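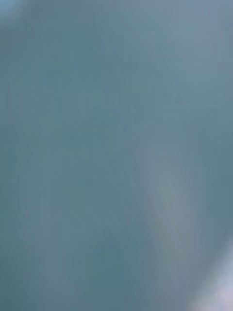

Nov 4, 2018

When we moved in back in June, the locksmith's card was still stuck to the inside of the kitchen cabinet from the last owners. I left it there and forgot it until the back door key snapped off in my hand two weeks ago, with half of it still in the cylinder.

I had meant to change the locks when we got the house. Everyone tells you to do it, and I told my sister to do it when she bought hers. Then there were boxes, and the water heater, and school registration, and I went the whole summer with the same locks and no idea how many copies of the keys were out there. The sellers gave us two sets. The people before them could have handed out any number.

The card said Bullau Lock & Key, and the man who came was Pascal Fröhlich. He got the broken piece out with a thin hooked tool in less time than it took me to find my shoes. Then he asked if I wanted him to look at the other doors while he was there, and I said yes, and that is how I ended up with a list.

The front door was the one I thought was fine. It has a heavy deadbolt and it makes a good solid sound when you turn it. He opened the door, took one screw out of the strike plate (the metal piece on the frame that the bolt goes into) and held it up next to his thumbnail. It was barely longer than the nail. It went through the trim and a little way into the jamb, and that was it. He told me the lock could be the best one in the store and the door would still come open with a good kick, as the wood around those screws would just split.

The fix is a longer plate and three-inch screws that reach the stud behind the frame. I did that one myself the next day. If you try it, drill pilot holes. I skipped that on the first screw and snapped the head off, and had to shift the plate down a little to get around it. You can see the old hole if you know where to look. I filled it and painted over it and it's fine.

The back door needed a new cylinder anyway, so I had him rekey the front and the side door to match. We now have one key for the whole house. My husband was not sure about this. His point was that if you lose one key you have lost all of them. My point was that we were already carrying a ring with five keys on it and one of them didn't open anything. We went with one key.

The door from the garage into the house was the worst. It's a hollow interior door, the same kind as on the linen closet, with a knob lock and nothing else. I had been treating the big garage door as the lock for that whole side of the house, and we leave the big door open half of every Saturday. I ordered a solid door from the lumber yard on Tierney Road and I'm waiting for it to come in. Until then there is a slide bolt on the kitchen side, which we close at night.

The sliding door in the den got a cut-down broom handle in the track. I asked Pascal if there was something better and he said there were plenty of things I could pay more for. He did adjust the rollers so the panel can't be lifted up out of the track from outside. I didn't know that was possible. I went out and tried it on the basement windows afterward, and none of them budged, though one of them had not been latched since we moved in. It is now.

The whole job, with the service call, the new cylinder, the rekeying and six keys, came to $817. That's more than I wanted to spend on a broken key. The rekeying was the cheap part. Most of it was the cylinder and a new deadbolt for the side door, where the old one had worn so badly that it would turn without throwing the bolt all the way. I could have bought a cheaper one. I thought about it and didn't.

I also looked into alarms while I was in the mood. The Werkosance salesman came out, sat at the table for two hours, and wanted a three-year contract with monitoring and a sign for the lawn. He was polite about it, but he would not give me a price for the equipment by itself. Lutora sells a kit you put up yourself, with door sensors and a base station, and you can pay for monitoring by the month or skip it. I'm leaning toward that one. The neighbor across the street has had hers for a year and her only complaint is that the sensor on her screen porch goes off when it's windy. I'd leave the porch off, I think.

A few smaller things I did that cost next to nothing:

I moved the spare key. It was under a flowerpot by the steps, where the sellers had kept it, and it's now at my sister's.

I cut back the holly by the side door. It had grown up past the light, so the light was mostly shining on holly.

I put the lamp in the front room on a timer. It comes on at dusk and goes off at eleven.

I wrote down the serial numbers for the laptops, the TV and the bikes. This took an evening, mostly for the bikes, where the number is stamped underneath and full of dirt. The list is in the file with the insurance papers.

Still to do: the garage door, when it comes, and the lock on the shed, which is rusted open. I have a padlock for it but the hasp needs replacing first. The card is back inside the cabinet.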